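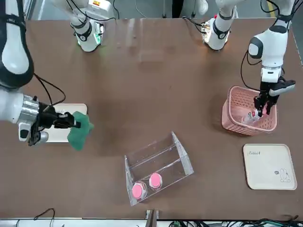 Green cloth held over the cream tray, black gripper.

Notes on relining the small tilting furnace
6/20/22

The lining in the shop furnace reached the end of its life this spring. It is a gas-fired tilting unit that takes 100 kg of aluminum, bought used from a foundry in Grirkik that was closing its sand line. The plate on the shell says Varma, model number worn off. Kadir Oral and I did the reline over 4 days, and I am putting the steps down while I still have the notebook on the bench.

The old lining had a crack running from the burner port to the pour spout, wide enough to take a steel rule. There was also a glassy gray buildup on the floor where metal had leaked past the crucible some time before we owned it. Fuel use had been creeping up for months. The shell next to the burner was discoloring its paint, and I should have acted on that sooner.

Tear-out

We took the lid off with the chain hoist and lifted out the crucible, which had a chipped rim and went in the scrap. The hot face came away in large pieces with a bolster and a four pound hammer. The backup layer was worse. It was old fiber blanket that had gone brittle, so we sprayed it down with water, wore full respirators and double-bagged everything. Allow a full day for this part. We allowed a morning.

Inside the shell we found surface rust and two anchors burned off at the weld. The remaining anchors were sound. Kadir welded in new ones of the same length and put a dab of wax on each tip so the castable would have somewhere to let the steel expand.

Materials

Backup: two layers of low-biosoluble-risk blanket, 25 mm each, joints staggered.
Hot face: dense low-cement castable, sold as Arov in paper sacks.
Base block: precast, same diameter as the foot of the crucible.
Former: sheet steel tube, rolled to size, greased.

The supplier was Dusport. Saadet Soylu on their counter asked me for the burner rating before she would sell me anything, and then talked me out of the insulating castable I had on my list. Her view was that it would not stand up to flame at the port. The dense material costs more heat on a cold start, but we run the furnace through the day, so I took her advice.

Casting

Water is where these jobs go wrong. The data sheet gives a narrow range and the mix at the low end looks far too dry in the drum. Keep mixing. After a few minutes it loosens and a ball of it will hold its shape in a gloved hand. The first batch I wetted too early, and it went on the floor outside as a doorstep for the compressor shed.

We placed it in lifts and vibrated each one with a poker until the bubbles stopped coming up. The burner port was formed with a greased length of pipe set tangent to the bore, same angle as before. I checked that angle three times against the old drawing and found the drawing was mirrored. The shell was right.

The former came out the next day with some swearing and a slide hammer. There were a few small voids near the spout, patched with the same mix, sieved to take out the coarse grit.

Dry-out

Air cure first, with the lid propped and the drain hole clear. After that, a slow heat with a small torch on a brick, holding at each step until steam stopped showing on a cold mirror held over the vent. The main burner was lit on low fire only when the small torch could add nothing more. Our schedule took 22 hours of heating in total, split across two days, with Kadir on the late half.

I held at 630 on the controller before going on to melting range, and let the whole thing soak there for the length of lunch. Degrees C, for the people who wrote in last time.

Results so far

One hairline crack opposite the spout, which closes when hot. The shell near the burner is now cool enough that the new paint has kept its color. The first melt was clean scrap gates only, skimmed and poured into ingots, and I would do the same again in case any grit comes loose.

Still to do: a new lid. The present one is warped and leaks flame along the hinge side. I have enough blanket left over for it but no castable, and Dusport has none in that grade until August. The tilt gearbox also weeps oil past the lower seal. I have the seal. I do not have the puller.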